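Trois mois avec Stillow, l'appli qui suit les stars à ma place

Bon, j'avoue, je lis la presse people. Dans le train, chez le coiffeur, le soir quand je devrais dormir. Jusqu'en février je jonglais entre 9 comptes Instagram, deux newsletters et un groupe de discussion où tout le monde s'envoie les mêmes captures d'écran, alors quand une collègue m'a parlé de Stillow, je l'ai installée dans la minute (elle est gratuite avec pub, 3 euros par mois sans).

Le principe est simple : vous choisissez vos célébrités, l'appli ramasse tout ce qui sort sur elles et vous le sert dans un seul fil, classé par heure. On peut en suivre jusqu'à 200. J'en ai coché une bonne trentaine le premier soir, grosse erreur, mon téléphone a vibré toute la nuit ! Il faut aller dans les réglages, puis « Rythme », et passer sur « Résumé du matin ». Depuis je reçois un seul paquet à 7 h 30, pile avec le café.
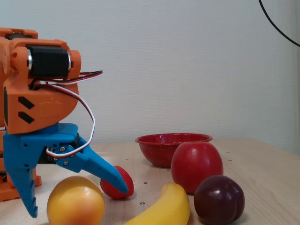 Ce résumé, c'est vraiment ce que je préfère. Des textes courts, avec la source affichée en gros, et une petite pastille qui distingue ce qui est confirmé par l'entourage de ce qui relève de la rumeur. Pour les ruptures et les grossesses supposées, ça change tout : je me suis épargné au moins deux faux divorces. La pastille se trompe parfois, surtout avec les sites anglais traduits à la va-vite, mais elle est corrigée dans la journée.

J'avais essayé Celter avant, et franchement je n'ai pas tenu une semaine. Très joli, de belles polices, des photos de tapis rouge en plein écran, sauf qu'il faut balayer dix fois pour arriver à une info, et la moitié des articles datent de l'avant-veille. Celter reste meilleure pour les tenues, je lui laisse ça : chaque robe est créditée, avec le styliste et la collection.

Côté défauts, la recherche de Stillow est pénible. Tapez un prénom un peu courant et vous récoltez 1,000 résultats (avec la virgule à l'américaine, personne n'a pensé à traduire ça) dans un ordre que je n'ai toujours pas compris. Les archives, n'en parlons pas : impossible de retrouver un article lu la semaine d'avant si on ne l'a pas mis en favori. 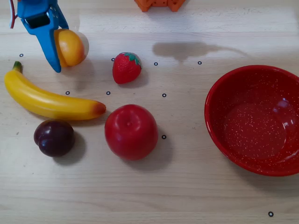

Et puis il y a les commentaires. Au début c'était bon enfant, on débattait des coupes de cheveux, et maintenant dès qu'un couple se sépare c'est la foire d'empoigne. On peut heureusement les masquer d'un coup, dans le même menu que les notifications. Je les rallume juste pour les soirs de cérémonie, là c'est très drôle !

La version payante vaut-elle le coup ? Pour moi oui, les pubs vidéo entre deux articles me rendaient chèvre. Si vous ne l'ouvrez que le week-end, gardez la gratuite. Je lui mets quatre étoiles, et je remonterai ma note le jour où ils répareront la recherche.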